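Clesell Work Table

A plain table for folding, sorting and packing small items. The top has a light wood grain in a warm beige and a smooth, matte finish. A round cable hole is set into the top, toward one corner.

Item no. 475
Ships in 3 cartons
Usual lead time: 11 working days

What it's used for

Most of our customers buy this table for cloth work: napkins, towels, children's clothes. There is room for a bin on one side and a piece of cloth next to it. Dilwyn Rosser at our Samton store uses one for checking returned table linens.

The translucent bin with the gray rim is sold separately. It has a handle slot cut into the end.

Table with bin and printed cloth, then the wood grain close up: 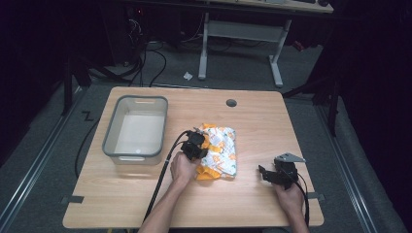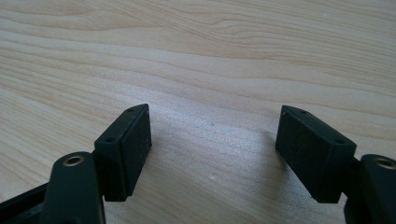
Care

Wipe with a damp cloth and dry right away. Do not use scouring powder. Grain and color vary from one top to the next, so two tables ordered together may not match.

Returns

Unused tables can be sent back within five weeks of delivery. Keep the cartons. For spare parts, write to Lleucu Jenkins at the Samton store and give the item number.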